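Section 5: Setting up the simulated kitchen cell

By now you should have the Zerkbridge package installed and the licence accepted, and with a bit of luck the kettle is on, for the first load of the kitchen takes a good while. Take your time over this section. Most of the calls we get at Enport come from people who hurried through the arm placement and then spent a Sunday wondering why their gripper kept knocking into the crockery.

Before you start

Close any other cell you have open. Two kitchens running side by side will share the same joint settings, and changes made in one will quietly turn up in the other.

5.1 Placing the arm

1. Open the Scene panel and choose Kitchen, then Teal walls.
2. Add the Franka arm from the robot list. Drop it on the pedestal and let it settle before you touch anything else.
3. Turn the base until the arm can bend over the marble counter without stretching. A comfortable bend at the elbow is what you are after.
4. Set the joint speed to 5 for your first runs. You can go up to 8 later on, once you trust your settings.
5. Save the layout under a name you will still recognise in September.

Caution: never move the pedestal while the simulation is running. The arm will try to make up for the shift all at once, and loose items may be thrown off the counter.

5.2 Checking the grip

The shaker and bowl make a kind first test, as the shaker is narrow and the bowl is shallow.

1. Open the gripper fully and bring it over the shaker, fingers pointing down.
2. Lower it slowly, close the fingers, and wait for the contact light in the side panel.
3. Lift a little way and hold.

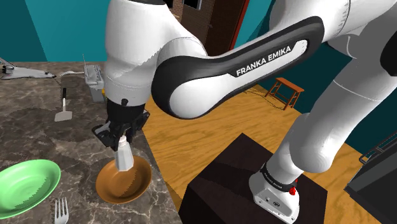 If the shaker slips, raise the grip force one step at a time and try again. Please don't be tempted to go straight to 100 – the fingers will sink into the bottle's surface and the whole thing will start to tremble. Evaristo Aguirre, who wrote the original grip notes, keeps his at 93 and has been perfectly happy there.

Note: if you brought your own objects in from the Dusness library, check their weight first. Some come in with no weight at all and will float off.

5.3 Checking the release position

1. Put the shaker down in the bowl and open the fingers.
2. Raise the arm straight up before making any sideways move.
3. Switch to the wide view and look for clear space between the fingers and the shaker.
4. When you are content, press Store home.

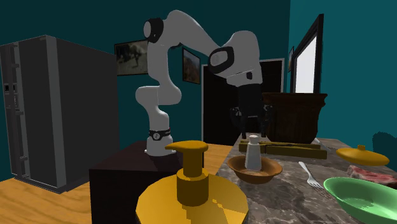 Figure 5-2. Gripper open above the counter, shaker standing in the bowl.

Stored positions belong to the layout, so remember to save once more before closing. If you would like to share yours, Ebbe Hedlund looks after the Esquivel layout folder and is always glad of new ones. Camera settings are covered in the next section.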